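Drawers, knobs and other small victories

Hello again, all. I promised last month that I'd write something about the furniture, and since three of you have now asked me at the bus stop whether we take wardrobes (no! sorry! we can't get them round the corner), I thought I'd better get on with it.

For anyone who has missed the saga, the Tavel room has been getting its storage sorted, bit by bit, since the spring. I was put in charge of it by the old method of being in the loo when it was discussed. The budget was 1,381 euro, which sounds like a lot until you start pricing anything with a door on it, and so far we have spent 888 of it. I have the receipts in a biscuit tin and Mairéad Nic Giolla has been through them twice, so please don't write in.

The first thing I learned is that everybody has an opinion about drawers. Liam Dunne is against them completely. He says a drawer is where a thing goes to be forgotten, and he'd have us put everything on open shelves with a label under it. Bríd Ó Riain takes the other side and would happily live in a house that was all drawers, floor to ceiling, with a ladder. I had the pair of them on the phone the same evening, one after the other, and by the time I hung up on Bríd my dinner had gone cold and I'd agreed with both of them.

So we have some of each. Drawers for the small stuff that rolls - pencils, tape, batteries, those little bags of screws that come with things and never seem to belong to anything. Open squares for whatever you'd want to grab in a hurry. And one cupboard with a glass panel for the nice bits, which at present means four good cups and a jug from Sinéad Breathnach's aunt.

White was my choice and I stand by it. I know a few of you wanted a natural wood finish, and I did go and look at some in Mac Carthaigh's (lovely, and well beyond what was left in the tin), but with the red brick I think anything brown would have made the place feel like the inside of a teapot. White shows the dirt, yes. It also shows you where the dirt is, and a damp cloth takes most of it off.

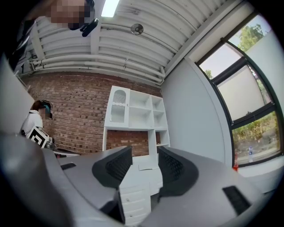 Knobs, then. I had no idea a person could spend so long on knobs. I wanted small round ones from the start, because I once tore the pocket off a good cardigan on a bar handle and have never forgiven the whole family of them. Zeyu Yu lent me a box of samples and I went around the kitchen at home opening and closing my own cutlery drawer with a different one every day for a week. Small and round won easily. They're kinder to sleeves, they're easy enough to get hold of if your fingers are stiff, and you can tighten them yourself with an ordinary screwdriver from the inside.

They do need tightening, mind you! If you feel one turning in your hand, please give it half a turn back the right way or leave me a note. What you shouldn't do is keep spinning it, which is how we lost one in June. It turned up in the hoover.

A word about the tops of things as well. The top of a drawer cabinet is a sort of magnet for paper, I do it myself, and once there's one sheet up there it's an open invitation to all its friends. If it's yours, take it home. If it's a notice, it goes on the board by the door. Anything I can't put a name to will go into the Botia box (the blue one, it used to have a fish tank heater in it) and you've until the end of the month to claim it before it goes for recycling.

The labels are nearly ready. Bríd is writing them by hand, 60 in all, and they're far too good for the job. I asked for "TAPE" and got something you could hang in a hallway. We had a bit of a wobble over whether scissors count as stationery or tools, and they've ended up with the stationery, second drawer down, with the points facing the back. Please, please put them in that way round.

Still to come: felt pads for the feet, so that nobody scrapes the floor when they shift a unit to look for a dropped pen, and some baskets for the open squares. I've seen a set of 10 in Cistar that look about right, but I want to measure properly before I hand over any money, having been caught before with a very handsome basket that was a thumb's width too wide for its shelf. It holds my onions now.

If you'd like to help with the sorting, I'll be in on Sunday from two o'clock with the radio on and a fruit cake. Bring a pair of gloves if you mind dust, and a few empty jars if you have them, with the lids. Jam jars are best. Sinéad has asked me to say that the jug is for looking at.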